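**Re: [paperfold] Which paper for the July table?**

Marianna Ziółkowski wrote:

> Do we have enough orange squares, or must I order again from Gusico? The last pack was 200 sheets, I think.

Dear Marianna,

Please wait with the order. We still have a stack of flat orange squares on the table, beside the phone with the green-edged case. The green paper is crumpled, so I would not give it to beginners. For colour I prefer the orange anyway, it keeps a sharp point when folded.
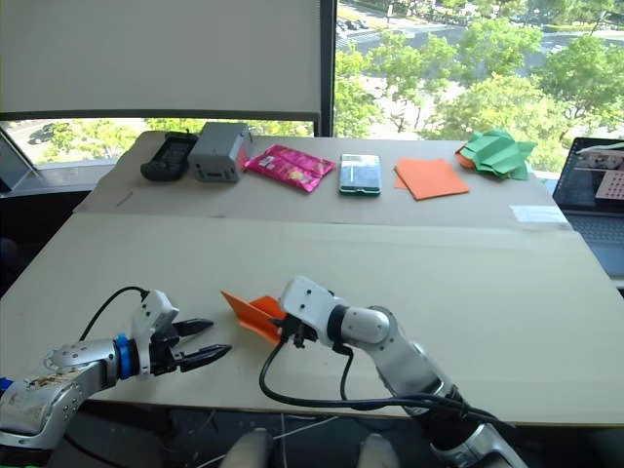
## Still open

- Who brings the 40 instruction sheets?

Kind regards,
Zarness folding table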